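Toaster keeps tripping the kitchen outlet — is it the toaster or the wiring?

Posted 2022-05-09 in Kitchen & Small Appliances

sisura_kate

Hi all, hoping somebody can save me an electrician visit. We moved into our place last June and the kitchen has one good stretch of counter with one outlet (the kind with the little test and reset buttons). For months it was fine. Now whenever I make toast in the morning, it clicks off about halfway through and I have to push reset. It has happened 3 times this week. The toaster is an Ellitz two-slice that I got secondhand. The kettle is plugged in right next to it, but I'm pretty sure I'm not always running both. My husband thinks the outlet is just old. I cleaned the crumbs out, which was gross, and it didn't change anything. Where do I start?

Also, if it does turn out to be the toaster, I'd love to hear what people have. I want a four-slice but my counter is small.

breadheel74

Start by moving the toaster. Plug it in somewhere else that has the same kind of outlet, like the bathroom, and make toast there for a few mornings (yes, you'll feel silly, I did). If it trips that one too, you have your answer and the toaster needs to go. If it's happy in there, plug something else into the kitchen outlet and see what happens. Change one thing at a time or you'll end up like me, with a new toaster AND a new outlet and no idea which one was the problem!

Don't forget the breaker panel either. If the button on the outlet is what pops, that usually means current is leaking somewhere it shouldn't, and a tired heating element will do that. If the breaker in the panel goes, it's more likely too much load, and then I'd be looking hard at that kettle.
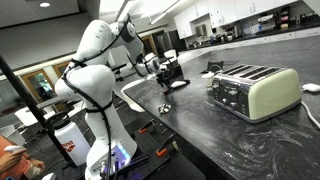

On the four-slice question, I say go for it if you eat toast every day. We fought ours for ages over space and then gave up the bread box, and I haven't missed it once. Pale green with a chrome front, like the one in the photo, is the look I'd pick all over again — it cheers up a plain counter, though chrome shows every fingerprint and I wipe mine down constantly. Measure your depth before you buy, and leave room above it, so not under a low cabinet. A four-slice pulls a lot more power than your two-slice, so please sort out the outlet first. Mine is an Elard, had it 4 years, no complaints except the crumb trays stick.

kozlowski_fan

just replace the outlet, they wear out. took me one evening. turn the breaker off first obviously

sisura_kate

Thank you both! Tried it in the bathroom this morning and it tripped before the bread was even warm, so it looks like the Ellitz is done. Off to measure the counter.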